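家政与布草整理实务 第六讲讲义
床面上的衣物分拣与折叠
任课:Nahuel Fuentealba
修订:2018年3月15日

一、本讲范围

第五讲讨论了洗后衣物从机内取出到运离洗衣区的流程。本讲从衣物放到床面开始,到叠好的衣物离开床面为止。熨烫、悬挂和入柜不在本讲范围内,分别见第七讲和第九讲。床单、被套等大件的双人折叠法另有讲义,本讲只在第七节提到与床面折叠有关的部分。

本讲涉及的衣物限于以下几类:短袖与长袖针织上衣、衬衫、家居裤、毛巾、方巾及同等尺寸的布块。羽绒制品、带衬里的外套、褶裥裙不适用本讲方法。

二、术语

为避免作业描述混乱,全课程统一使用下列名称。

散置件:未经展开的衣物,外形不规则,领口、袖口或边缘的位置不能直接判断。

展平件:已经铺开、主要边缘可辨认、正反面已确定的衣物。

半成件:至少完成一次对折,但外形尚未达到规定尺寸的衣物。

成件:外形符合第五节尺寸要求,四角收拢,可以直接堆叠的衣物。

操作区:床面上用于展开和折叠的部分。操作区内同一时刻只允许有一件衣物处于折叠过程中。

暂存区:床面上用于放置散置件或成件的部分。两类不得混放。

“团”与“堆”在作业中须区分。单件衣物自身皱缩称为团,多件衣物叠压称为堆。往届学生报告中常把二者混用,批改时按错误处理。

三、床面作为工作台

床面与硬质桌面相比有三点差别,直接影响折叠方法。

第一,床面有弹性。手掌下压时床垫下陷,衣物随之形成弧面,压出的折线不如桌面清晰。因此在床面上收折线时,应以手掌外侧沿折线平推,用力方向与床面平行,不宜垂直按压。

第二,床单与衣物之间有摩擦。棉质床单上的棉针织衣物拖动时,下层布料滞后于上层,折边会错位。移动衣物时应先提起一边,离开床面后再移位。若衣物已经展平而只需小幅调整,可一手按住远端,另一手牵拉近端。

第三,床面高度一般低于桌面。操作者站立折叠时躯干前倾,连续作业时间应予控制。Randside 实训楼的床位高度不可调,学生可以改用单膝抵床沿的姿势,或者坐在床侧操作。

床单本身的皱褶也须处理。作业开始前用双手由中间向两侧抹平床单,操作区内不应留有明显凸起的皱褶。轻微波纹不影响折叠,不必重新铺床。

床单颜色与衣物颜色应有可辨认的差别。同色时衣物边缘难以辨认,展平阶段的误差会增大。浅色床单配中等明度衣物较为理想,深色衣物上的绒屑则会转移到浅色床单上,作业后须用粘尘滚筒清理。

四、分拣

分拣在折叠之前完成,不得边叠边分。

步骤如下。

1. 将全部散置件放在床面一侧,作为初始暂存区。
2. 逐件提起,判断类别。判断依据依次为:是否有袖,是否有领,是否有裤腰,是否为四边形。
3. 四边形布块优先归出。此类件折叠步骤少,先行处理可以较快腾出床面。
4. 其余衣物按上装、下装分开,上装再按是否有门襟分开。
5. 口袋检查在提起时同步进行,取出物放入指定托盘,不得留在床面。

同色衣物混放时,分类误判率高于异色衣物。原因在于操作者习惯以颜色作为第一线索。课程要求以形状为第一线索,颜色仅用于成套件的配对。

判断一件散置件的类别时,如果外观不足以确定,不要猜测。提起任意一处边缘,让衣物自然下垂,观察最低点和两侧轮廓。上衣由下摆提起时,两袖向下分开;裤装由裤腰提起时,两条裤腿并列。仍不能确定的,归入“待展开”一类,留到最后处理。

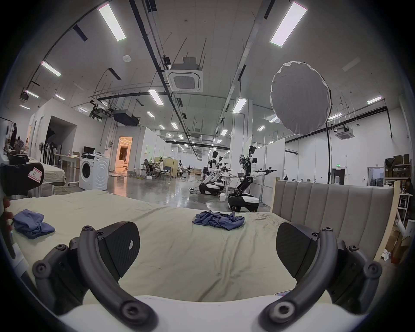 图6-1 同色织物的两种放置状态:左为折过的蓝色布块,中部偏后为揉皱散开的蓝色衣物

图6-1中的两件织物颜色相同,状态不同。左侧的一件已经折过,大致呈方形,但边缘松散,按第二节定义只能记作半成件。后方的一件皱褶较多,轮廓不规则,记作散置件。仅凭这一状态不能判定它属于哪种上装或下装,记录时“类别”一栏应填“待展开”。学生作业中把这类情况直接填成“短袖上衣”的,该项不计分。

五、折叠尺寸与方法

成件尺寸以收纳盒内径为准。本课程使用 Plevier 收纳盒,内侧宽度283毫米。上衣类成件宽度不得超过该值,允许比该值窄10毫米以内。过窄的成件堆叠后容易侧倾,同样记为不合格。

(一)方巾与四边形布块

1. 展平,四角拉直,长边平行于床沿。
2. 沿短边方向对折,角对角,先对远端两角,再对近端两角。
3. 旋转四分之一周,再次对折。
4. 尺寸仍大于收纳盒宽度时,沿长边三折,替代第二次对折。
5. 手掌沿每条折边平推一次。

常见错误是第一次对折时只对齐近端两角。此时远端误差在第二次对折后成倍显现,成件呈梯形。出现这种情况应退回第1步,不要在成件上局部拉扯修正。

(二)针织上衣

1. 正面朝下展平,领口朝向远离操作者的一侧。
2. 以领口边缘外侧一指宽为折线,将一侧衣身连同袖子折向中线。
3. 长袖件的袖子在肩线处回折,使袖身与衣身侧边平行。短袖件省略此步。
4. 另一侧同样处理。
5. 由下摆向领口方向折三分之一,再折一次。
6. 翻面,检查领口是否居中。

第2步的折线位置决定成件宽度。大尺码衣物沿领口外侧一指宽折叠后可能仍超过规定宽度,此时折线内移,领口允许部分折入。

(三)衬衫

衬衫须先扣合第一粒、第三粒和最后一粒纽扣,其余可不扣。后续步骤同针织上衣,但第5步改为对折一次,以减少前襟横向折痕。

(四)家居裤

沿前后中线对折,两裤腿重叠,裆部突出的三角折入,使侧边成直线。再由裤脚向裤腰三折。裤腰有抽绳的,抽绳收入腰头内侧。

六、由散置到展平

多数学生在折叠步骤上失分不多,主要失分在展平。展平的目标是在不反复抖动的前提下确定衣物的正反面和方向。

操作次序为:找边,找角,定向,铺开。

找边。在散置件外缘寻找缝线较厚的一段,通常为下摆、袖口或领口。手指沿缝线滑动,不松开,直到遇到转角或另一条缝线。

找角。对于上衣,“角”指肩点;对于裤装,指腰头两侧端点;对于布块,指实际的角。双手各持一角,两角之间的布料应当绷直,没有扭转。若有扭转,松开一手,沿边缘重新滑动。

定向。以标签、领深、门襟或口袋位置判断前后。标签已剪除的针织上衣以领深判断,前领低于后领。

铺开。双手持两角提起,使衣物下缘先接触床面,随后双手向前放平。下缘先落可以借助摩擦将衣身带直。若上缘先落,衣身会在中部堆叠,需要二次整理。

抖动只允许一次,且应在提起后、下缘接触床面之前完成。多次抖动不能进一步去除皱褶,反而会扬起绒屑,并可能带动暂存区内的成件。

内外翻转的衣物应先翻正再铺开。翻正时由下摆伸手至袖口,抓住袖口内侧向外拉出,两袖分别处理。

七、床面分区

单人作业采用三区布局。床面靠近操作者惯用手一侧为散置件暂存区,中部为操作区,另一侧为成件暂存区。床头侧不放衣物。有软包床头板的床位,成件堆不得倚靠床头板,以免靠背面带来的支撑掩盖堆叠歪斜的问题。

双人作业时,两人分立床的两侧,一人负责展平,另一人负责折叠。展平者将展平件推入操作区时,仍按第三节要求提边移位。双人折叠床单时应先将床面全部清空,成件转移到收纳盒内。

成件堆的高度上限为161毫米。超过上限时另起一堆,不得压实后继续叠放。压实会使底层成件的折线变成硬折痕。

Cáceres 分部的床位较窄,不足以容纳三区布局。该分部学生可将成件暂存区移至收纳盒内,每完成一件即入盒,其他要求不变。

八、记录表填写

每次实训填写一份记录表。各栏说明如下。

件号:按提起的先后编号,不按类别编号。
初始状态:填散置件、半成件或展平件。
类别:填写规定的类别名称,不能确定的填“待展开”,展开后在同一栏用斜线补记。
颜色:填基本色名,不用“灰调”“偏暖”等修饰语,成套件除外。
返工次数:由操作区退回展平步骤的次数。局部拉扯不计为返工,但须在备注栏注明。
成件宽度:以毫米计,在成件中部测量,不在边缘测量。

记录表在 Gememik 系统中提交。纸质表由实训室保存至九月,此后不再受理成绩复核。

九、考核

技能考核限时900秒,每人一张床位,衣物由考核方随机放置。初始状态以散置件为主,可能混入少量半成件。半成件必须重新展平,不得在原有折线上继续折叠。

评分按四项进行:分拣正确性、成件尺寸、堆叠整齐度、记录表完整性。分拣未完成即开始折叠的,分拣项记零分,其余项照常评分。限时结束时仍在操作区内的衣物按未完成处理,不要求归位。

十、课后作业

1. 自选五件上衣,分别在床面和硬质桌面上各叠一次,测量成件宽度,比较两组差值,并说明差值与面料弹性的关系。
2. 取两件同色、不同类别的衣物,揉皱后放在床单上,请他人仅凭外观填写类别,再展开核对。记录误判的依据。
3. 阅读第七讲第一节,标出其中与本讲“成件”定义不一致的地方,课上讨论。

作业于下次实训开始前交至实训室门口的收件格,电子版不收。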